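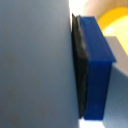 The manipulation course at the Wodivham School of Engineering admits 40 students each year, and every one of them begins with a task most people complete before breakfast. They must have a robot arm handle ordinary kitchen items on a counter.

The course was established with support from the Flukden Foundation, whose grant of $3300 per team pays for finger pads, cables, and tableware. Teams choose their own padding material and are required to justify the choice in writing. A pad that grips a flat-sided block well may perform poorly on a curved cup, and the written reports show how long students spend on that single problem.

Assessment is strict. In the fall term, the teams logged 468 attempts, and each attempt was entered in the course record whether it succeeded or failed. Faculty grade the record as closely as the performance.

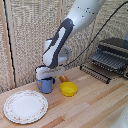

Mugs hold a particular place in the syllabus. The handle may face in any direction, and the rim leaves little room for error from above. Students are asked to plan the approach, the grip, and the release separately, and to state in advance the conditions under which the arm should stop.

The strongest teams go on to the Gusonen Challenge, a regional competition held each November. Wodivham placed second at the last meeting with a score of 89, behind Schwaiger College — its closest rival in the event. Applications for the next course are open to second-year students in all departments, and no prior experience in robotics is required.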